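8/16/20 — Plarnstead, paddock open day. Notes typed up same night, will tidy later.

Got there just after eight. Gate B, not gate A like the email said, so ten minutes walking back along the outside of the fence with everybody else who had read the email. Wristband, lanyard, hand gel, temperature check. Masks on in the garages, off outside if you kept your distance. Most people did.

Reason for going: Sarmiento are running touring cars in the club series this year with a payments company on the doors, and they'd opened the garage up to fans and small sponsors for the morning. I wanted to see how a two-car team gets through a season that started three months late. Also I hadn't heard a race engine since last fall and was getting twitchy.

## The garage

Smaller than it looks on the stream. Two cars nose out, tool chests down the middle, a folding table at the back with the laptops on it. Number 31 had its front bumper off and the hood leaning on the wall. The other one was ready to go and had been since seven, according to the kid wiping the wheels.

Parviz Najafi runs the place. Crew chief on paper, also drives the truck and orders lunch. He gave us twenty minutes and talked for forty. Main points, from my scrawl:

- Season was eight rounds, now five. Plarnstead wasn't on the first calendar at all, got added when the May date at Ludatport fell through.
- Same tires for everyone, one set per day. You scrub them in practice or you gamble.
- Brake ducts are new since the last test. He wouldn't let anyone photograph them. Fair enough.
- Gearbox from 31 has done 1,563 miles and comes out after this weekend whatever happens.

Somebody asked if the late start had helped. He said it helped the ones who had money in March and hurt the ones who didnt. Then he got called away over a wheel sensor and we all stood there looking at a wheel.

The sponsor bit was quick. Merkell — that's the payments outfit — had one person there, Simin Bakhtiari, very patient, same questions over and over. Why a racing team, why this one. Her answer was that they'd looked at soccer and couldn't afford the sleeve of a shirt, and here they got a whole car. The logo runs from the front fender to the back door and it does read well from the bank, I checked later. You can pay for merch with their app at the team stand. I tried. Signal was hopeless so I used cash for a cap. Blue, a bit big.

She also said the deal is two years with a break after the first, and that they nearly pulled it in the spring. Didn't say what changed. I should have asked.

## Pit wall and the track walk

Pit wall was open for half an hour before practice. Lower than you'd think, and the timing screens wash out completly once the sun gets over the grandstand. They tape cardboard hoods on them. Every team had a different sort of cardboard.

Track walk was the best part. They let us go from the pit exit as far as the second chicane and back. Turn one is much steeper than on TV, you come over the crest and the road just drops. The inside curb has been ground down and repainted, still rough at the far end where the heavier cars bounce across. Marbles all along the outside. Put one in my pocket, it's now stuck to my car key.

Back by half past eleven with sore feet. Ate a sausage roll on the bank.

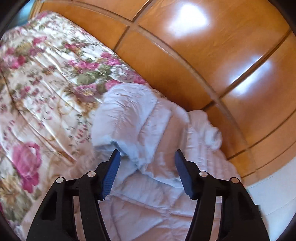

Practice, then. Dry, hot, wind down the main straight. First session was mostly people finding out what they had forgotten. Two off at the chicane in the opening laps, one of them straight into the gravel, red flag, long wait while the tow truck sorted it. Sarmiento kept both cars in until the track was cleaned up, then sent them out together so one could give the other a tow.

31 looked nervous on the brakes, rear stepping out into the hairpin every lap. The second car much calmer and quicker too, sixth when the flag came out. Second session 31 came good. Somebody told me they'd taken rear wing out, someone else said they'd put it in, so take your pick. Ended up fourth, and there was proper cheering from the back of the garage, which you could hear from the fence.

Didn't stay for qualifying. Traffic out is one lane over the bridge and I had a long drive.

## If you're going

- Gate B. GATE B.
- Parking is a field. Came in fine, would not want it after rain.
- Paddock ticket gets you the garages but not the pit wall, that's a separate sticker and you ask for it at the desk. They don't offer.
- Food: one van by the scrutineering bay, one behind the grandstand. Grandstand one has the shorter line and worse coffee.
- Bring ear plugs, the ones they hand out are the foam kind and fall out.
- No dogs this year.
- Programs were gone by ten. There's a PDF on the circuit site but the entry list in it is the old one, 31 is down under last year's driver.

Overall a good morning. Friendlier than the big paddocks, you can stand next to a car while it's being worked on and people answer you. Would have liked to see inside the truck, which was promised on the flyer and didn't happen. The Merkell stand could do with an actual price list. And the commentary can't be heard anywhere past turn three — just a sort of mumble with car numbers in it.

Next one I can get to is Ludatport if it gets its new date. Parviz thinks October, the website says TBC. Will post the practice times when the circuit puts them up, my own ones were done on a phone and I missed half of session two hunting for water.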